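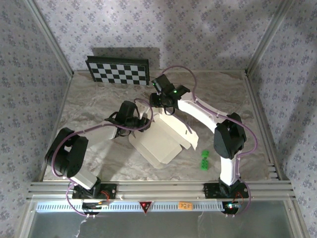
Regional Boxing Officials List: Revised Arrangements for the October Card at Clavham

30 March 2020
Posted by the List Secretary

Members are asked to read the following together with the message quoted below, which was sent to this list by the Gendport club.

> We understand that the spring card at Clavham will not go ahead. Several of our boxers had already begun making weight, and their coaches need to know whether the same pairings will be kept for the new date. We would also like to know whether tickets already sold will be honored, and whether the bouts for novices will still be held over the shorter distance.

The Association replies as follows.

The card is now planned for October at the Clavham hall, which holds roughly 3,000 for boxing. The hall has confirmed that it will carry over the booking without a further deposit. Tickets bought for the spring date remain valid. Buyers who prefer a refund should apply to the seller from whom they bought the ticket.

Pairings will not be carried over. Weights and records are likely to change over the summer, and all clubs, including Clarkuvham and Yau, must submit new entries. Of the 59 entries received for the spring, 15 lacked a current medical form. Entries without that form will be returned to the club and will not be considered until they are complete.

Novice bouts will be held over the shorter distance, as first announced. The limit of five entries per club also stands.

Referees and judges who had accepted spring assignments are released from them. Those who wish to work in October should write to the Association again, stating whether they are able to attend the weigh-in as well as the bouts. Travel claims already filed for the spring date will be paid if the expense could not be recovered.

Club gyms should follow the instructions of their local health authorities. No sparring held during the closure will be counted toward a boxer's record of preparation.

Questions about entries should be sent to the Association office and not to the hall.

List Secretary
Regional Boxing Officials List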